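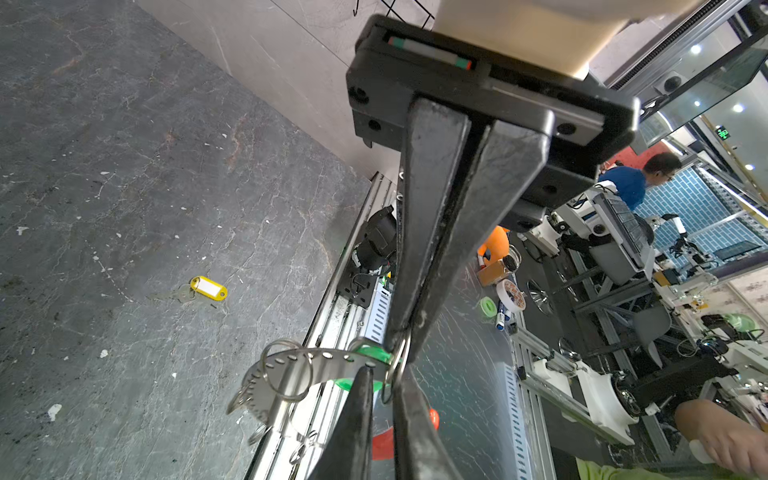 Eltberg Robotics Open Day

The Eltberg Robotics Open Day is a public event held at the Genar workshop in Eltberg. Visitors can watch robot arms handle small household objects, speak with the operators and see how the equipment is set up between runs. The 2021 edition took place on 8 November 2021 and was the first to include the key-hanging demonstration, which has since become the part of the day most closely linked with the event.

Background

Genar began letting outside visitors into its workshop at the request of the technical college in nearby Cisneros, whose students needed a place to see working arms outside a factory. Early visits were by appointment and had no fixed program. The first event with open registration was held in January, but the cold kept many people away and the next edition was moved to the fall. Zomport, a local supplier of fixtures and frames, joined as co-host in the same year.

The 2021 edition had 126 registered visitors, who were admitted in groups of 11. Each group stayed for one full demonstration and a short question period. Student groups from Cisneros were given the morning places, and the afternoon was left to the general public.

Key-hanging demonstration

The demonstration uses keys, key rings and plastic key tags. The task is to pick up a set by its ring, bring it to a rack and place it on a hook. Keys are a common choice for this kind of work. A ring is thin and can lie flat, so the gripper has to close on it at a suitable angle. Once lifted, the tag and anything else on the ring swing freely, and the position of the load changes as the arm moves.

In the form shown at Eltberg, two arms share the same floor area. One arm can hold a set while the other takes it by a different point, which helps when the ring is covered by its own tag. The sets differ in size and color, and some have extra rings or attachments. Operators lay them out again by hand before each group comes in.

A run was counted as complete when the set hung from the hook after the gripper opened and moved away. A set that dropped to the floor could be picked up and tried again within the same run. The hosts gave no score during the demonstration, and visitors were told beforehand that some runs would be stopped early. Questions were held until the arms had come to rest.

Work area

The arms stand on a metal base rail and reach into an enclosure built on an aluminum frame. Gray panels with a marbled pattern line the walls, and the floor is a darker gray with a stone-like look. Patterned surfaces of this kind are used to find out whether a system set up against plain backgrounds still picks out small objects. A white wire-mesh basket hangs on the crossbar at the back. The black rack with upturned hooks is on the right side, fastened to its rail with zip ties.

Each arm carries a two-finger gripper and a small camera near the wrist. The wrist view is most useful in the last part of a reach, when the arm itself may block the view from farther away. 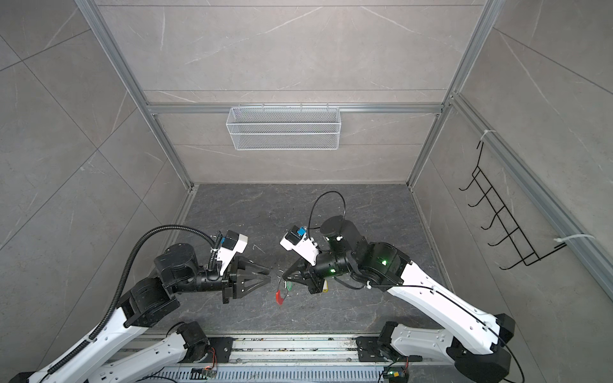
Visitor arrangements

Visitors signed in at the Genar front desk and left large bags there. Groups were asked to keep behind a line taped on the floor and to stay clear of the tables holding spare parts and test objects. Photography was allowed without flash. Children under 12 had to be with an adult.

A full visit lasted 95 minutes, including the talk given before the demonstration. The talk covered the parts of an arm, how an operator stops it, and the difference between a recorded motion and one chosen during the run. A printed sheet with the same material was handed out in English and Spanish.

Reception and later editions

The college in Cisneros added the visit to its introductory automation course and asked students to write a short report on one run of their choice. Comments left on the visitor forms were mostly favorable. The most frequent complaint was that people at the back of a group had trouble seeing the smaller keys, and several asked for more time with the operators.

For the following edition the hosts cut the size of the groups and added 3 longer sessions for people already working with robots. The key-hanging task was kept, with new sets of keys supplied by Zomport.

See also

Industrial robot
Pick and place
Robot end effector
Technical education in Cisneros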